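## 4. Setup and upkeep of the folding cell

### 4.1 Layout

The cell that we call Gudeta consists of two arms which share one white table. Both arms are mounted on the near side of the table and reach over its front edge. The head camera sits between them and looks forward and down, so it sees the tabletop, both grippers and also a large part of the room behind. The cell was assembled in August and has been kept in the same corner of the Brumham laboratory since that time. Other groups use the same room for shelf picking and for storage, therefore the background is not plain. We did not put a curtain behind the table. We wanted to know whether the upkeep procedure in this section is enough for the cell to work in a normal shared room.

The task in all trials is to take a garment from a crumpled state, spread it on the table and fold it. One trial starts when the operator drops the garment on the table and opens both grippers. The arms are then moved to the waiting pose, one at each side of the cloth, with the fingers low.
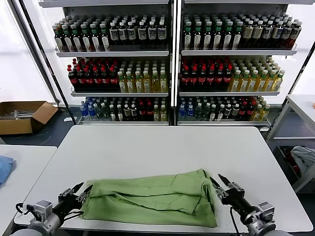

The waiting pose is important for maintenance as well as for the task. In our first month we used a pose with the arms raised high, and the small errors in the wrist were not noticed until the first grasp failed. With the low pose, an operator who stands at the side can see if one finger pair is lower than the other. Yi-an Bae proposed this change, and we kept it for all later work.

### 4.2 Daily check of the grippers

Each gripper has two fingers driven by one motor through a short linkage. The linkage is the part which needs most care. After many grasps on cloth, fibers collect at the joints and the fingers do not close fully parallel any more. Thick fabric hides this fault, but a single layer of thin cotton slips out.

The check is done before the first trial of the day, in this order:

1. Power on both arms with the grippers open and let them stand for 14 minutes.
2. Brush the linkage joints with a dry brush. Do not use oil on the finger side.
3. Close each gripper on a paper strip and pull the strip by hand. It must not move.
4. Tighten the bracket screws if the strip moves, and repeat step 3.
5. Move both wrists slowly through their full range and watch the cables.

Step 5 was added after a cable fault on the right arm. The cable had been fixed too close to the wrist, and when the joint turned to its limit the connector was pulled a little each time. The signal was lost only for very short moments, so the controller reported a motor error and we replaced the motor first – this cost us one week and did not help. Now the cables are left with a free loop at the wrist, and the loop is inspected for wear.

### 4.3 Alignment of the two arms

The two arms are calibrated separately, each against marks which we tape on the table and remove afterwards. A good result for each arm alone does not guarantee a good result for the pair. If there is an offset in height between them, one gripper presses into the table while the other one closes above the fabric.

For this reason the last step of the alignment is done with a real garment. The operator commands both arms to take the two near corners at the same time, and then stops the motion and inspects the cloth before any lifting.

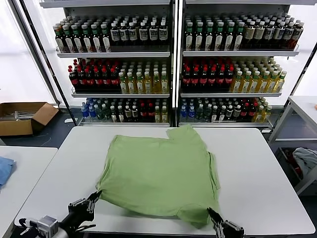 Alignment is judged by the cloth, and we do not use a numerical limit at this step. The operator looks for tension lines which run from one gripper toward the middle, and for a hem which is pushed up on one side only. It is necessary to separate these signs from the wrinkles which the garment has anyway. In Figure 1 the shirt is held at its two lower corners, and there are soft creases along its left side and the hem bunches slightly between the grippers. Such creases alone are not a reason to calibrate again. The operator opens the grippers, repeats the grasp, and calibrates only when the same lines come back at the same place.

**Figure 1.** Grasp of the two lower corners of a light green T-shirt, as used in the last alignment step.

We also tried to make this decision automatically with the Clulo segmentation tool, but its output changed too much with the daylight from the window side. Zinash Tamiru then wrote a short visual guide for the operators, and the guide is what we use at present.

### 4.4 Maintenance interval

The gripper fingers are removed and cleaned after every 200 trials. This number was chosen from the maintenance log, which covers 3531 trials. The earliest slip that we could trace to fibers in the linkage came 185 trials after a cleaning, so the interval is not fully safe by itself and it depends on the daily brushing. A shorter interval would be possible, but each removal of the fingers requires a new alignment, and the alignment takes more time than the cleaning.

Spare fingers and brackets are kept in the cell. The spare parts made by Prirnar have the same hole pattern as the original ones but slightly different screw heads, and the two types should not be mixed on one gripper. When a finger is replaced on one side, we replace the finger on the other side of the same gripper also, and we write both in the log with the trial number.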